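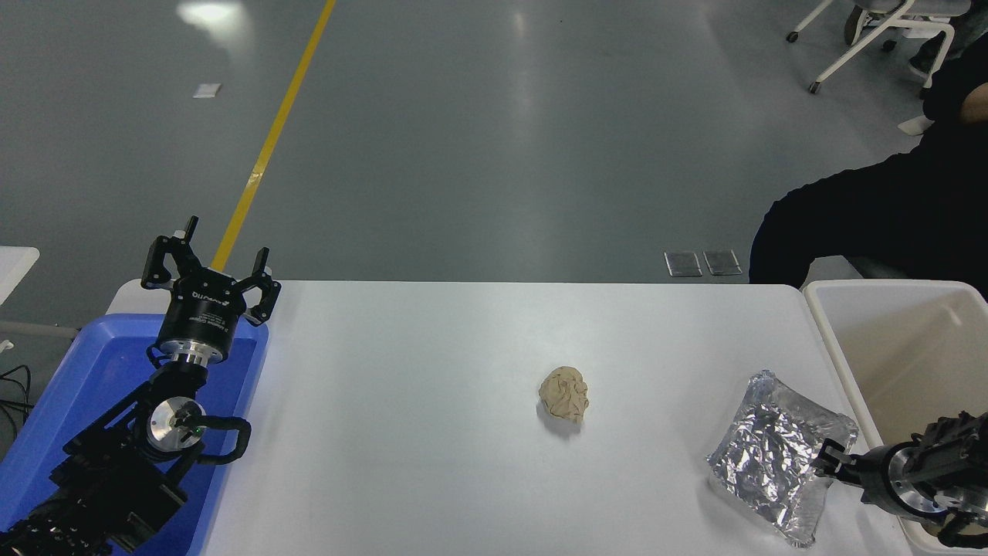
The Second Life of the Lunch Hour

At Cikelberg, a furniture wholesaler in Zonenthorpe, the midday break was shortened to 38 minutes in the spring of last year. Staff were not consulted. By July, most employees were eating at their desks, and the canteen had stopped serving hot meals.

Jolene Tawhiri, who manages personnel, regards the period as instructive. "People did not leave earlier, and they did not get more done," she said. "They simply stopped talking to one another."

The company restored the full hour and set aside 3000 dollars for new chairs and a second kettle. Meetings may no longer be scheduled between noon and one. Departments that once dealt with each other only by e-mail now share tables, and the kitchen has returned to its old menu of soup, rice and one baked dish.

Do-yoon Nam, of the warehouse office, still brings food from home. He has eaten with the same group for most of his career and sees little need for a policy on the matter. The firm intends to review the arrangement next year, when its lease on the canteen floor comes up for renewal.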